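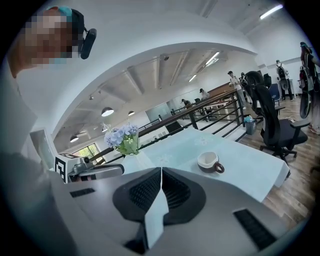
Ilham Tjoa reports that the left finger pad on the hand-held gripper closes later than the right, and asks whether the unit should be withdrawn from use until the pads have been replaced.

Response from Gurkero Equipment Support, 1st August

Withdrawal is not required at this stage. Both black rubber pads are a wearing part and were last changed in March. The service interval is 1,000 closing cycles, and the log submitted with this ticket shows 222 since the last inspection. Wear is therefore an unlikely cause.

Please carry out the following and record the results in this ticket.

Open the gripper fully and wipe the ribbed faces of both pads with a dry cloth. Do not use solvent.
Check that the square marker is firmly seated on its mount. Do not remove it.
Check that the camera bracket does not move under light finger pressure.
Close the gripper slowly 10 times with nothing between the pads, then repeat the calibration.

Update, Irfan Pasaribu

Steps completed. Marker and bracket firm. Left pad still late after calibration. A retaining screw behind the pad was found slack and has been tightened. Delay no longer observed over 200 cycles.

Status: under observation. To be reviewed after a further 300 cycles.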